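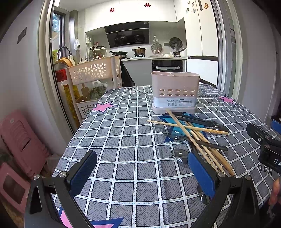 Permit for a march to a consulate – do we need one if we stay on the sidewalk?

Posted by Tín Bạch, 6 September 2023

I belong to a small group in Flusbridge that wants to hold a protest outside the consulate on Trevier Street. It is over the arrest of several newspaper staff in August. We expect a modest turnout, mostly people from two churches and the college.

The plan is to meet in Brinkmann Square, walk to the consulate on the sidewalk, read out a statement and try to hand a letter in at the door. We would have signs and one battery megaphone. No stage, no vehicles, no street closure.

I called the city and was passed between the parks office and the police desk. Parks said the square needs a form if we use it for an "organized gathering." The police desk said we don't need anything if we keep off the road. Then a man at the consulate told me we are not allowed within 446 feet of the building, and that this was the law. I can't find that number anywhere in the city code.

So who is right? And what happens if they refuse to take the letter?

We use cookies to remember your settings and to measure visits. By continuing to use this site you accept our cookie policy. Accept | Manage choices

Sieglinde Thiele

I have helped set up marches in Flusbridge and in Verier, so this is from experience. I am not a lawyer.

The parks office and the police desk are talking about two different things, and both can be right. The square is park land and has its own form. It is free, and when I last used it they wanted it 5 working days ahead. The walk is separate. If you stay on the sidewalk, obey the lights and leave room for other people to pass, the city has not asked for a parade permit in the past. If your group gets big enough to spill into the road, that changes, and an officer can tell you to stop or split up.

The megaphone is a third thing. Flusbridge has a sound rule, and a small megaphone has been treated as amplified sound. Ask for the sound permit when you send in the park form. It goes to the same counter.

About the distance, I would not take the consulate's word for it. Staff there can tell you what they would like, but the sidewalk is city property and the city decides. Some cities do have rules about crowds near foreign missions, and there are federal laws on threatening or harassing the people who work in them. Write to the city attorney's office, give the address, and ask if any distance rule applies to it. Ask for a written reply and bring a printed copy with you.

Do not block the door or the driveway. Most of the trouble I have seen started there. Pick 3 people to talk to police and make sure the rest of the group knows who they are.

Kai Frerichs

You don't need a permit for anything, it's the First Amendment. Just go. We had 19 people at the one in Verier and the cops sat in their car the whole time.

Marlene Schmieder

Kai, the Verier one was in front of the library, so it doesn't tell you much about a consulate.

On the letter: they don't have to accept it. My mother Roswitha and I tried this at a different consulate some years ago. The guard said he could not take papers from the public, and the door stayed shut. We read the letter out loud on the sidewalk and mailed it the same afternoon by certified mail, so we had a receipt. A reporter from the local paper asked for a copy and we had not brought a spare. Bring several.

You can also write ahead and ask for someone to come out and receive it. We got no answer, but another group told me they did, and a secretary met them at the gate. Keep the request short and put in the time you expect to arrive.

One more thing on signs. Check the rules for the square before you make them. Ours had wooden sticks and we were told to take them off. Cardboard tubes were allowed.

Tín Bạch

Thank you, Sieglinde and Marlene. I have sent the park form and asked for the sound permit with it. The city attorney's office has my question about the distance – I will post their reply when I have it.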